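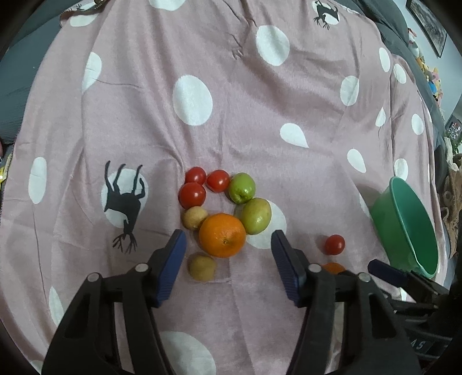
Sorting Mixed Produce by Size and Skin Condition Before Storage
Josiane Bailly
Household Technology, Project Report 2
2019-11-06

1. Purpose

The project compares two ways of sorting small fruits and vegetables at home before they are put away. Method A sorts by kind. Method B sorts by size first and by kind second. The working question was which method takes less time per batch and which leaves fewer pieces with pressure marks after storage.

2. Materials

Produce was bought loose and mixed on a soft surface before each run. The batches included tomatoes of more than one size, mandarins, and small round green fruits. A printed pink cloth was spread under the produce to keep pieces from rolling and to limit bruising. A green plastic bowl was used for collecting sorted pieces. Weights were read on an Iwasaki kitchen scale. Storage was in shallow Tralton trays, one layer deep.

3. Procedure

3.1 The cloth was laid out and smoothed by hand. Folds at the sides were left in place, as they stop tomatoes from leaving the work area.
3.2 The batch was placed near the center of the cloth. Batch weight was set at 1240 g.
3.3 Each piece was turned once and checked for splits, soft areas and stem damage.
3.4 Pieces were moved one at a time to the bowl, then from the bowl to the tray. The bowl was emptied after each group.
3.5 Time was taken from first contact to last piece in the tray.

Six runs were made with each method.

4. Results

Mean time for Method A was 246 seconds. Mean time for Method B was 59 seconds longer. Most of the extra time came from step 3.4, where large tomatoes and small mandarins had to be compared directly before a group could be assigned.

Pressure marks were found only on tomatoes. They occurred under both methods, and more often where a tomato had been placed in the bowl under a mandarin.

5. Discussion

Method A is faster with mixed batches of this size. Color alone separates most of the pieces. The green fruits caused the most hesitation, as their shades differ and the surface shine makes soft areas hard to see. Touch was more reliable than sight for these.

The order of loading affects the marks more than the method does. Mandarins should go into the bowl first. A second set of runs in December will use this order throughout and a wider bowl.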